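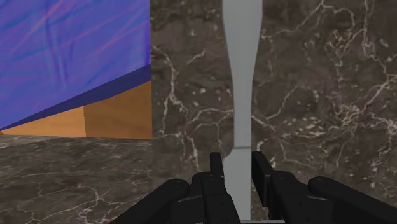
Dela Baidoo replied:
I do agree with the Okness rule, my dears, that the fingers should be square to the piece before anyone lets them close, simulated or not.

irasen_fan, 11/18/18
Square, yes, but I'd add a pause as well. We write 7 seconds into every run sheet, and it's saved us no end of muddle!

cabello35
Seven is far too long in simulation, bless you. Keep the pause for real hardware.

Dela Baidoo
Then you end up with two habits, and I'd sooner teach one.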